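Tiempo de lectura: 2 min

Femar amplía el plazo de garantía de sus equipos reacondicionados

El distribuidor Femar aplicará desde octubre una garantía de 18 meses a los servidores y ordenadores de sobremesa reacondicionados que vende a empresas. El cambio afecta a 525 referencias del catálogo y no modifica las tarifas vigentes.
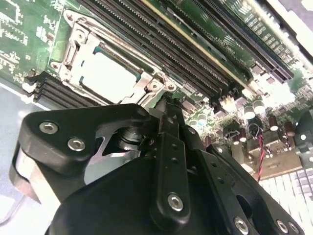
Redacción Milport

La cobertura incluye placa base, procesador, memoria y fuente de alimentación. Quedan excluidos los discos, que conservan el plazo anterior, y las baterías de las controladoras. Las reclamaciones se tramitarán a través de Welteline, la plataforma de gestión de incidencias de la compañía, con un tiempo de respuesta máximo de tres días laborables. Los pedidos de más de 200 unidades se rigen por contrato aparte.

Para acogerse al nuevo plazo, el cliente debe registrar el número de serie al recibir el equipo. Los cambios de procesador o de memoria no anulan la garantía si las piezas figuran en la lista de compatibilidad de cada modelo.
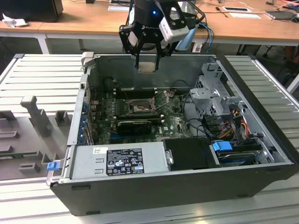 Según Ambrosio, la exclusión de los discos resta alcance a la medida, dado que son el componente que más se sustituye en un parque de segunda mano, y convendría publicar además la lista de compatibilidad antes de la entrada en vigor. Femar prevé difundirla en septiembre.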